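# A Towel Should Be Laid Flat Before It Is Folded

I have an opinion about towels, and I hold it more strongly than is comfortable in company. A towel should be laid on a table, completely flat, and only after that should it be folded. It should not be folded in the air, against the chest, with the chin holding the middle. I know that most people use the chin. My own mother used the chin for 90 towels a week when she worked in the guesthouse in Provmont, and she was quick, and I still believe that she was wrong.

Let me begin with the usual objection. Kamala Palaniappan, with whom I shared a flat for five years, told me many times that a towel is for drying the body and that the body does not look at the edges. This is correct. She folded everything standing up in the corridor, walking, often with the telephone between ear and shoulder. Her towels went into the closet in the shape of pillows. They were clean, they were soft, and when I pulled out the lowest one, the three above it came with it and fell on my feet.

A badly folded towel takes its space from the other towels. In a big house this has no importance. In our flat the linen shelf was as wide as my arm is long, and it also had to hold the sheets, the iron and a box of Carla Masri's winter shoes, which she had asked us to keep until October and collected two years later.

When you lay the towel on a table you see it for the first time since you bought it. You see that it is no longer a rectangle. Terry cloth becomes shorter along the woven border, because the border shrinks in the washing and the loops do not, and so the towel has a waist at both ends. In the air you cannot notice this. You put corner on corner, the corners agree, and the middle hangs out like a tongue. On the table you can pull the border with two hands, gently, until it lies as wide as the rest. It takes a few seconds. I also find the loose threads in this moment, and the small stains which should have gone back to the machine.

Now I must say something about the table, because a towel cannot be flat on a thing that is not. My first folding place was the bed. A bed is too soft and too low, and after eight towels the back complains. The ironing board is high enough but narrow, so the towel hangs over it on both sides and you are again folding in the air. The kitchen table is good if it is dry and if nobody has eaten bread there. I recommend a smooth white top, as plain as possible. On white you see at once a crumb, a hair, a drop of coffee. Patterned tables and tables with a strong grain hide these things from you and give them to the towel.

I like white also around the table, and here I lose even those readers who were with me until now. Štefánia Kuruc, who has a very good eye and has painted her own laundry room in a dark blue, says that white rooms make her feel that she is waiting for a dentist. I understand it. But cloth has color already. A green towel in a white room is a pleasure, and the same towel in a blue room is one more thing. I would like pale surfaces with no handles and no pattern, and where two of them meet, one straight thin line and nothing else. A gap of this kind is not ugly. It shows me that the parts are separate and that someone has set them with care. I am more disturbed by the decorative strips that people glue over such gaps, which are always a slightly different white and which collect lint like a comb.

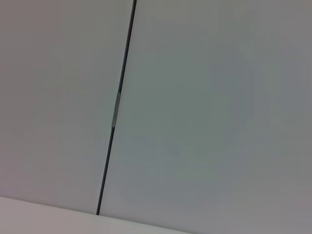 A line where two pale surfaces meet, and then the towel on its table: 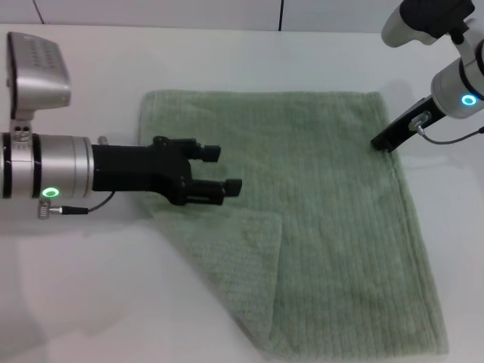 About the fold itself I am less strict than people expect. Thirds along the length and then in half is the hotel way, and it gives you a smooth round edge toward the front of the shelf. In half and in half again is faster and suits small hand towels. Silvia Havlíček rolls hers, and she keeps them standing in the closet like bottles. I have tried it with my towels, which are heavy, 600 grams to the square meter, and they opened again during the night. For thin ones it may be a good method. I only ask that before the rolling also, the towel be flat.

There is one more objection, and it is the serious one – time. Yanling Shi, who has three children and a machine that is never silent, wrote to me that my method is for persons with one towel. I cannot argue much with her. When the basket is full and it is already late, the chin is there and it is free. But I have observed in myself that the quick fold is often done twice, once in the corridor and once more at the shelf, when the pile does not go in and I take it out and press it with my knee. The slow fold I do once. I put both palms on the cloth and move them outward from the middle, and the loops lie down a little under the hands.

My mother has retired and lives with my brother now. Last winter I folded beside her at his kitchen table. She watched me pull the border, took the next towel from the basket, and put it under her chin.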